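Plastic Bag Use and Reuse in Student Households
Final report, Environmental Studies group project
Mar 30, 2024

Our group wanted to find out what students do with thin plastic bags once the shopping is put away.

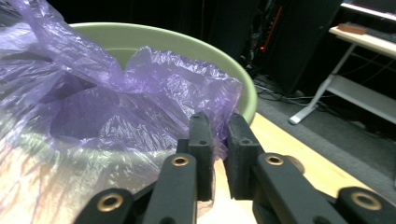
We started in January with a short survey in the Skisgate dorms and the apartments behind them. We got 26 completed forms. Five more came back half empty and were left out.

Method

Each household kept its bags for two weeks and wrote down where they came from and how they were used again. We asked people not to change their shopping habits. Most bags came from the Thongsuk market or from the Naneo store on the corner, which still gives them out free at the register. The tally sheet went through two versions – the first one had no line for produce bags, and people wrote them in the margin.

Results

The households collected up to 400 bags in total. We can't give a better figure than that, as some people counted a bag again when they reused it. Lining small trash cans was by far the most common second use. After that came carrying wet gym clothes and wrapping shoes for travel. Very few bags were used a third time, mainly due to holes near the handles.

Hardly anyone took bags to the drop-off bin at Skondov. Several forms said the walk was too long, and a few people did not know the bin was there. Bags with food on them went straight in the trash.

Problems

Two weeks was too short. One of them fell during exams, when many people ate in the dining hall and shopped less. We also relied on people filling in the sheet every day, and the handwriting suggests that some did it all at once.

Next steps

If another group takes this over, we suggest weighing the bags at the end – a kitchen scale would do – and asking about paper bags on the same form. The blank tally sheets are in the course folder.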